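Home Products Teaching Tools Support Downloads Contact

Tellandale Hand Guide and Remote Teaching Kit
April 2024, by Hoi-yan Liu

We started the Tellandale kit for people who know a job by heart and would never want to write a line of code about it. If you can pick up a bottle and put it where it goes, you can show an arm how to do it, and I'm always happy when a visitor gets through a first lesson before their coffee is finished!

There are two ways to teach. With the hand guide you clip the grip on near the wrist, squeeze the soft switch and walk the arm through the move yourself. With the remote you sit back from the table (or in another room altogether) and steer with a small handset that goes wherever your hand goes. Most of our customers end up using both — the hand guide for long, easy reaches and the remote for tight spots where your own arm would block the view.

Each lesson is saved as its own take. You can name it, trim off the slow start, or throw it away and do it again. The box holds 201 takes before you need to copy any over to a computer. Eskil Engebretsen, who wrote the lesson guide, likes to practice in the simulator first, and the same handset works there with nothing to change. 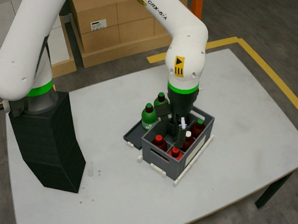 Crates with dividers make a very good first lesson. Come in from straight above, go slowly for the last little bit, and let the fingers open fully before you lift away. If a take feels rushed, it probably was, so please be kind to yourself and record another.

In the case you'll find the grip, the handset, a charger, two cables and the printed guide, which runs to 56 pages with plenty of room for notes. The Fisosska mount is sold separately. For help choosing one, write to Wing-yan Au on our support desk and tell her which arm you have.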